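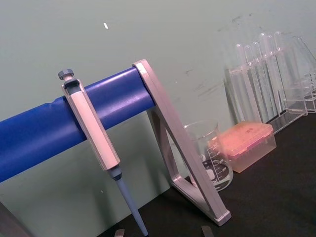 Three months into the water testing job at Kikholm and I have now moved house for it. Posting some notes for anyone else thinking of taking lab work in a small town.

The town is Zimalthorpe. The rent is low. There is one grocery store, and it closes at 7. I have eaten cereal for dinner more than I planned to.

The commute was 80 miles round trip before the move. I did that from December until last week. Gas was costing me more than I had put in the budget, and the county road doesn't get plowed early.

Finding a place took 5 viewings. Two had no heat in the bedroom. One had a shared driveway with a boat parked in it, and the landlord would not say when the boat was leaving.

The one I took is over Stubbs, the hardware store. They open early and they cut keys on Saturdays only, so I still have just one.

Correction, they cut keys any day, the sign is old. Went down and asked. I have a spare now.
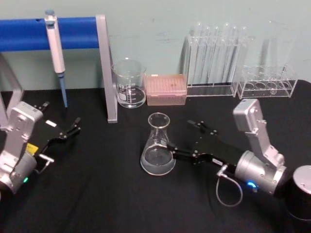 Things I would ask before signing a lease in a town this size: who picks up the trash, which phone carrier works indoors, and where the nearest pharmacy is. I only asked the first one.

My phone works in the kitchen if I stand by the window. Internet is through Cisport. They gave me a four-hour window for the install and came in the last ten minutes of it. It has been fine so far.

The pharmacy is in the next town over. They will mail refills if you set it up by phone, and you have to call before noon.

Several people asked about pay. It's lower than what I made in the city. After rent I come out a little ahead each month, and that's with the old commute taken out. I wouldn't have moved for the money alone.

What I like: I can walk to the post office, the library has a good used book shelf, and I sleep better. It is very quiet after the hardware store closes.

What I don't like: no place to get coffee after lunch. Laundry is down the block and takes quarters only. The bank will sell you a roll if you have an account there, so I opened an account.

Still to do: change the address on my license, find a dentist, and buy a real snow shovel while Stubbs has them marked down. I'll add to this thread when I have the electric bill.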